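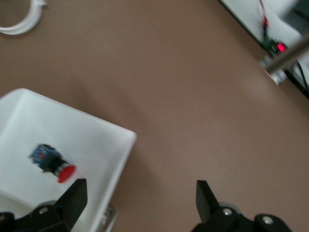

Subject: Re: Gripper does not stop when the cell goes to protective stop
From: Zoriana Melnychuk
To: cell-users list

Hello all,

Thank you to everybody who answered, and special thanks to Demyd for the long reply. I put his message at the end so that people who join now can follow.

I repeated the tests this morning with Halyna Hnatiuk at the second terminal. The fault is real and I can now make it appear when I want. When the arm goes to protective stop, the arm brakes correctly. The gripper does not. It finishes the last command it received, and if this command was "close", it closes with the force which was set before the stop. In our case this was 70 percent of the maximum. My glove was between the fingers the first time. I was not hurt, but the glove has a clear mark and I do not want to see what a bare finger would look like.

It concerns only the small parts program, where the arm goes from one piece to the next with short moves. The button module has been the worst so far, but I have also seen the fault on the metal fittings, so I do not believe that the part has any influence.

What I found in the log on the Jullum controller: the stop signal arrives, and 2 milliseconds later the gripper driver still sends one more packet from its queue. The queue is not emptied by the stop. In the driver settings there is a field "hold on stop", and on our cell it was off. I do not know who changed it. Myroslav Shevchuk believes that it was reset when we installed the update in October, and this seems possible to me, as the speed limit had also returned to its default value.

Until we have an answer from Goletti, please follow these points if you run the same setup:

1. Do not reach between the fingers after a protective stop. Switch off the gripper power at the cabinet first.
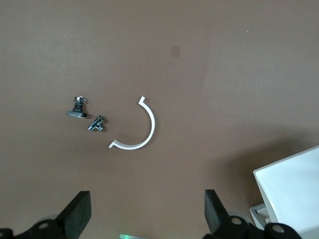 2. Lay the small pieces apart on the table, with free space between them. When they lie too close, the arm touches the neighbor piece, and each contact can give one more stop.

3. Set "hold on stop" to on, restart the driver, and read the value again after the restart. On our cell it was not saved the first time.

4. Reduce the force to the lowest value that still holds your part.

With point 3 done I made 100 stops by hand, and the gripper stayed still in all of them. I am careful with this result — I used only the stop button on the terminal, and the stops from a collision may take a different way through the software. If somebody at Skostham has a cell free, I would be grateful for the same test with soft contact.

One question is still open for me. Is the gripper supposed to be part of the safety circuit at all? In our risk assessment it is written that it is. In the wiring plan I cannot find it.

Best regards,
Zoriana

Demyd Hladun wrote:

> Hi Zoriana,
>
> We had something similar last year, but with opening, so we
> dropped parts and were only annoyed. Please check two things.
>
> First, look if the gripper gets its own stop signal or only
> hears about it from the controller. If it comes only through
> software, I would not trust it for hands.
>
> Second, check the length of the command queue. Ours was 3000,
> which makes no sense for a gripper. We set it to the minimum
> and the problem became rare, but it did not go away fully.
>
> Zoia Stetsiuk has our old notes and can send them to you. I
> think a copy of the driver settings is in there too, but from
> before the update, so compare before you load anything.
>
> And please write an incident report even if it was only the
> glove.
>
> Demyd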